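Last updated Tue 20 October

# Can a machine do it yet?

We run a small repair and refurbishing shop in Plokholm, and we also answer email, which was our first mistake. The same questions about robots keep coming in, so they live on this page now. Answers get revised when the world does.

## The short ones

**Can a robot fold my laundry?**

It can fold a towel. It can fold a T-shirt if the T-shirt is in a good mood. A fitted sheet is beyond it, but a fitted sheet is beyond most of us, so we won't hold that against anyone.

**Can it load the dishwasher?**

Sometimes, slowly, with plates it has met before. It will not rearrange what you put in and sigh about it, so for a full replacement of your spouse you'll have to wait.

**Vacuuming?**

Yes. Vacuuming is done, apart from stairs, cords, socks and whatever the dog has been up to. Our shop vacuum is called Minja. She has been rescued from under the same shelf 12 times since February and has learned nothing.

**Will any of this be cheap?**

The vacuum already is. An arm that can do something useful at a bench costs more than the bench, and usually more than what's on it.

## The shop-floor ones

**Factories have had robots for ages. Why is your shop still full of people?**

A factory robot does one job on one part that always turns up in the same spot. We took in 2371 computers last year, and they did not turn up in the same spot. Some had been opened before by an owner with a butter knife. A welding arm in a car plant never has to wonder what happened to the fourth screw.

**So can a robot take a computer apart?**

Parts of one, if it's the right computer. Pulling a memory stick is realistic: push the latches, grip, lift. A drive in a plastic caddy is friendlier still, having been designed for a bored office technician in a hurry. Getting the side panel off a tower ranges from easy to a wrestling match, depending on who built the case and how they felt that day.

**What about putting one back together?**

Harder. Taking things out forgives a crooked grip. Putting things in doesn't. The processor is the part everyone worries about, and they're right to. It has to be the correct way around, it has to go down flat, and on the boards where the pins are in the socket, a small sideways nudge can turn a working board into a coaster.
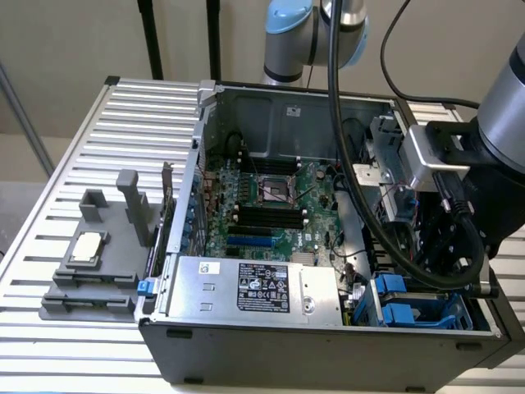 The other trouble is cables. A rigid part stays the shape it was when you looked at it. A cable has opinions. It drifts over the place you need to reach, you push it away, and it comes back. People handle this with a spare finger and some mild swearing. A gripper with two jaws has no spare finger – that's why two arms are often better than one, at twice the price and with a brand-new way to bump into things.

**Do they need the parts laid out for them?**

Mostly, yes. A holder that keeps a chip or a card in a known position saves a machine a great deal of guessing. Skeptics call that cheating. We have a magnetic tray for screws and a foam block for screwdrivers, so we're in no position to comment.

**Couldn't the robot just practice?**

It could, and that's largely how it's done these days. A person steers the arms through the job many times over, and the software tries to pick up the habit. It also picks up your hesitation, your second tries and the thing you do with your wrist.

**How long does it take compared with a person?**

We timed a processor swap at a trade day in Grurkdale. The person took 2 minutes and the machine took 16, including one long pause in which it seemed to be thinking about its life. Both machines – the computer and the robot – were fine afterward.

## The ones we get from relatives

**Should my nephew still learn to fix computers?**

Yes. Tell him to start with laptops. If he can get a ribbon cable back into its connector without raising his voice, he'll be employed for years.

**I saw a video of a robot doing all of this perfectly.**

So did we. Check the corner for a little tag that gives the playback speed.

**Is the Utance refurbishing line run by robots?**

No. Utance is our name for the long bench by the window.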